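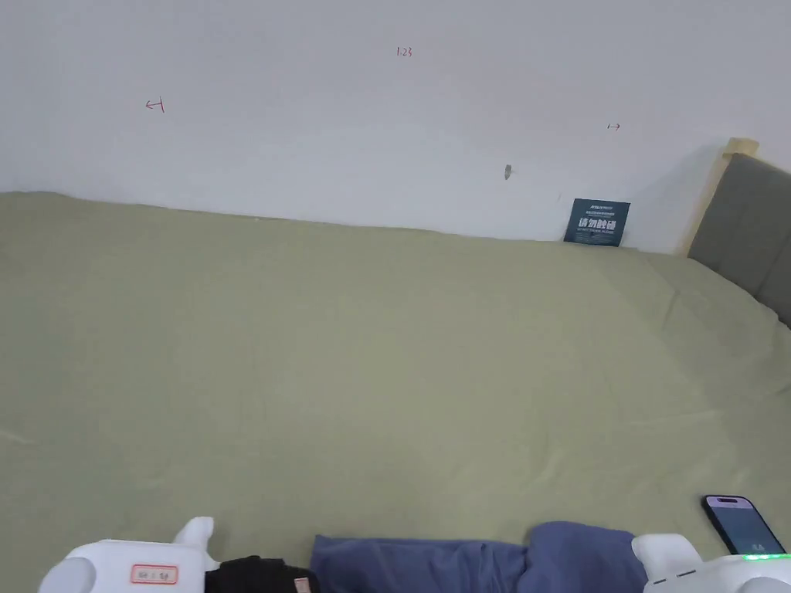
Green sheet on the bed, wall marks in red, 1.23.

2021-06-02

Dye fastness, plant greens on cotton. Still not convinced by the Resley recipe. The sheet says weld overdyed with a weak indigo holds its color through 20 washes "with no visible change." No visible change to whom? No mention of the light, the soap or the water.

Ran swatch 621 again, same mordant, 400 g of cotton to the pot. It looked fine after the first few washes. By wash 20 the yellow had dropped and what was left leaned blue. Did wash 21 to be stubborn. Same thing, a bit worse.

Bakalis says our tap water is too hard. Maybe. But their own card was made with Tovalero thread, and that comes already scoured, so it isn't a fair match with ours. I would want both on the same water before blaming the pipes.

The Dirna soap claims to be neutral. My strips put it on the alkaline side. The strips are old, so I don't trust those either.

To do: new strips. Split the next batch, half in bottled water. Cover half of each swatch with card on the window sill and leave it until August. No more judging greens under the shop tubes, everything looks good under those.

Not ordering more weld yet.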